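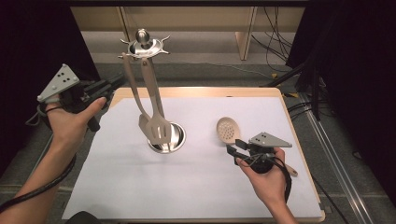 Posted by Roxana Onu on a Thursday night, filed under Kitchen Stuff

So I finally dealt with the utensil drawer! If you've been reading a while you know the one, it jams on the ladle every time and I have to stick a butter knife in to get it open. My friend Bianca Nedelcu has been telling me since April to get everything long-handled out of there and onto the counter, and she was right (don't tell her).

The holder is a stainless steel one, a shiny cup at the bottom with a round rack above it, and little hooks sticking out all the way around. I went back and forth between this and a big crock from Barbu, but I like that things can hang and still dip down into the cup.
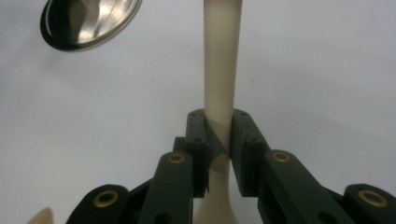

One of the beige handles, wide at the top and slimmer further down.

What's staying out is the pale set: the solid spatula, the slotted turner and the slotted spoon with the little round holes. I use the spoon nearly every day for dumplings and the turner for eggs. The handles are long, so I'm hanging them with some space in between, otherwise they clack together whenever I grab one.

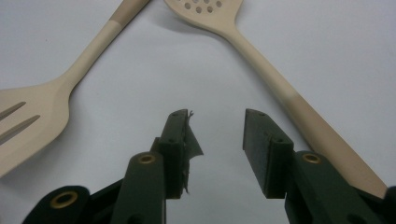

What went in the donate box

Two whisks, a melon baller I've owned since college, and the ladle. Yes, THE ladle. I'll pick up a shorter one next time I'm over in Dilholm. The drawer is just measuring cups and peelers now, and it opens with one finger.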